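Dark walls in a small room – does it really "make the space disappear"?

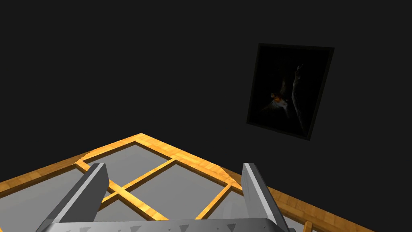

Render of a very dark charcoal wall with a framed picture, nearly black, hung upper right.

gsteyn34
Posts: 244
Jun 18, 2019

My wife and I have a den that is ten feet by eleven with one north window. Every decorating article she sends me says the same thing: paint a small room as dark as you can and the corners vanish, the walls recede, it feels bigger. I have lived in small rooms most of my life and I don't buy it. Dark paint in a room with bad light gives you a dark room with bad light.

The render up top is the kind of thing that gets passed off as proof. Sure, I can't find a corner in it. I can't find a room in it either.

Before I spend money on this, has anyone done it in a room they sit in every day? I'd like to hear from people who have had it more than a month.

Gerrit

maja_o
Posts: 1760

Did ours in April two years ago, still love it. Ours is smaller than yours and also faces north. I held out for ages with a "bright white" that looked like dishwater from October on, so my thinking was if the room is going to be gloomy let it be gloomy on purpose. Three coats of charcoal, ceiling too. Guests always say it feels cozy.

gsteyn34

Cozy is what people say about small. Does it feel bigger, yes or no?

maja_o

No. It feels nicer. I never said bigger.

gsteyn34

Right, but the articles say bigger. That was my question.

siya_k
Posts: 100

Painter here, fifteen years in houses. Gerrit is mostly right and the articles are mostly written by people who sell paint. What dark color does is hide the edges when the light is low and even. Put on a ceiling fixture, or let the sun come in sideways, and you see every edge again plus every roller mark and every bad patch in the drywall. Renders don't have roller marks.

Also look at what happens to the picture in that one. Dark frame, almost black canvas, and you get a faint pale shape, maybe a little figure, with a spot of orange in it, plus a dim streak off to the right, and that's all you get. If you own art you like, think about whether you want it to do that.

LamduanN

I kind of like that about it though? The little glowing spot is the first thing I looked at. On a white wall you'd see a black rectangle and that's it.

siya_k

On a white wall you'd see a frame, which is what people pay framers for.

LamduanN

We're not going to agree on this one, fine. But I've hung dark prints on dark walls in two apartments and a picture light fixes it. A cheap clip-on is enough.

gsteyn34

So now I'm painting the wall dark and then buying a lamp so I can see what's on the wall.

LamduanN

You need lamps anyway Gerrit. How are you lighting it now?

gsteyn34

One ceiling light. It came with the house.

maja_o

Well there's your problem. One ceiling light makes any color look bad. I have three lamps in mine, all below eye level, and the overhead hasn't been on since we moved the couch in. I'd fix that before you buy any paint at all.

dmeesuk
Posts: 34

Going to disagree with Maja a little. We had the lamps, five of them by the end, and the dark green still got to me by the second winter. I work in that room. Reading on paper at the desk was fine, finding anything on a shelf was not. I dropped a black pen on a dark rug against a dark wall and found it when we moved out. My husband would have kept the color forever, but he used the room for an hour in the evening with the TV on.

So I'd ask what the room is for. Evening room, maybe. Day room, I wouldn't.

Duangjai

gsteyn34

This is the first useful thing anyone has told me. Ours would be both. I do the bills in there in the morning and she reads at night.

siya_k

Then do one wall, the one behind whoever is reading. And do a sample first, not one of those little squares. Get a big piece of poster board, two coats, move it around the room for a week. Look at it at breakfast.

Which paint are you looking at, by the way? If it's the Wevby flat, walk away. It marks when you brush past it with a sleeve and it does not touch up. You end up doing the whole wall over.

gsteyn34

It was the Wevby flat. The store had a sign saying it was washable.

siya_k

Washable once.

maja_o

I have the Bratham matte and it's held up OK with a dog. There's one shiny patch by the light switch where I scrubbed too hard. Cost more, and I needed an extra can because the first coat over white looked awful. Get the primer tinted gray, I didn't and I was sorry.

dmeesuk

Seconding tinted primer. And going back to light afterward took us a stain blocker and two coats, with some of the green still showing in the corners until I went over it again. Worth knowing before you start.

gsteyn34

OK. Poster board and two lamps first, paint later if at all. I still say the "bigger" thing is nonsense and so far not one person in this thread has said otherwise.

LamduanN

My hallway looks longer. There, I said otherwise.

gsteyn34

Longer or darker at the far end?

LamduanN

Both! Go buy your poster board.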